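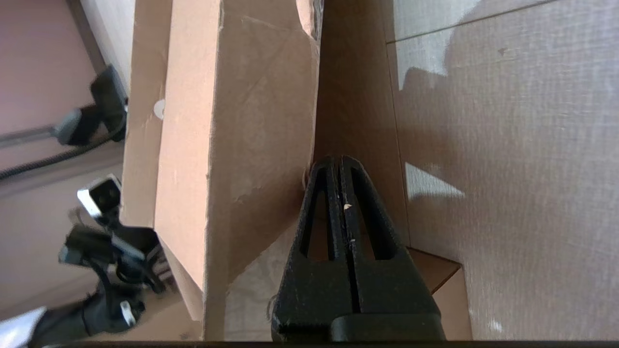

A gripper with its fingers closed, pointing towards the cardboard. Box handling is the test at the centre of the Mengal results.

The cardboard problem

Every few months somebody sends me a paper claiming that robots have learned to handle ordinary household things, and every few months I read it with a pencil in my hand. The latest comes from a small group at Allorix, working with a hardware shop called Gakton, and its subject is cardboard boxes. The method has a name, Mengal, and a claim: that two robot arms, trained on recordings of people steering them by hand, can learn to fold down a box they have never met before.

I will say straight away that cardboard is a good choice. Most demonstrations in this field use blocks, cups or soft toys, things which sit still and forgive a clumsy grab. A used box does neither. It springs back. A flap that was stiff on one side of a crease is floppy on the other, and a torn corner behaves like nothing in the simulator. Anyone who has stood on a kitchen floor trying to flatten a delivery carton will know that there is a knack to it, and that the knack changes from box to box.

What Mengal does differently is easy enough to explain. Most systems of this sort learn from a camera looking down on the whole table. The Allorix group leans heavily on small cameras at the wrist, so that what the robot mainly sees is its own fingers and whatever is just beyond them. The argument is that a close view carries over better from one box to the next. From across the room, two cartons can look nothing alike. From a hand's width away, an edge is an edge.

It sounds right. Whether the numbers bear it out is another matter.

The headline result is 100 attempts, shared among 14 boxes, with a success rate the authors describe as "strong". You have to go to the back of the paper to learn what success meant. A box counted as folded if all its flaps lay down and stayed down for seven seconds. Why seven? The paper doesn't say, and I would have liked it to, because cardboard is patient. I have had a flap wait until I was out of the room.

Then there are the boxes. The group says they were "unseen", and I believe that none of them was used in training. But unseen is a stretchy word. They came from the same supplier as the training set, in the same brown board, with much the same cuts. A robot that has practised on one carton from a warehouse and is then handed its cousin has not been asked a very hard question.

I put this to Mārtiņš Grigaitė, who leads the work, and he didn't wriggle.

"It's a fair complaint," he told me. "We wanted to change one thing at a time. If I give it a pizza box and a wine crate on the same day and it fails, I don't know what I've learnt."

He was less comfortable on the subject of light. Sun falling on pale board gives you bright patches and hard shadows, and to a camera held that close a shadow can look a lot like a crease. The paper has a single paragraph on it, which says that performance "varied" through the day. I asked how much. Grigaitė said they had not kept the afternoon trials apart from the morning ones, and that they should have done. A further round, planned for December, will log the lighting for every attempt.

I am glad to hear it, though it does leave the present claim on thin legs. If the robot is worse in sunshine, then how good it looks depends on the weather during the week of testing, and no reader can tell what that was.

There is one part of the paper I liked without reservation, and it is the part likely to be skipped. The authors list their failures by kind. In some, the fingers closed on air just short of the edge. In others they took hold of the board well enough and pulled the wrong way, against the fold. The two arms got into each other's path in up to seven attempts. This is useful. Another team could read that table and save itself a month, and I wish more groups would print one.

A rival group at Vanham has been saying for a while that touch, and not sight, is what is missing, and that no number of wrist cameras will tell a robot how hard a crease is pushing back. The failure table gives them some encouragement. Pulling against a fold is the sort of mistake a person corrects through the fingertips, usually before noticing it. Grigaitė thinks sight can get most of the way there – he says the board bows before it gives, and that the bow is visible if the camera is near enough. He may be right. The test would be to run the same boxes with and without a touch sensor, and so far neither side has done it.

So I come away thinking better of the people than of the headline. The close-up view is a sensible idea and the task is a proper one. The evidence, for now, covers one family of boxes in one room. I have asked to be sent the December figures, with the lighting column filled in.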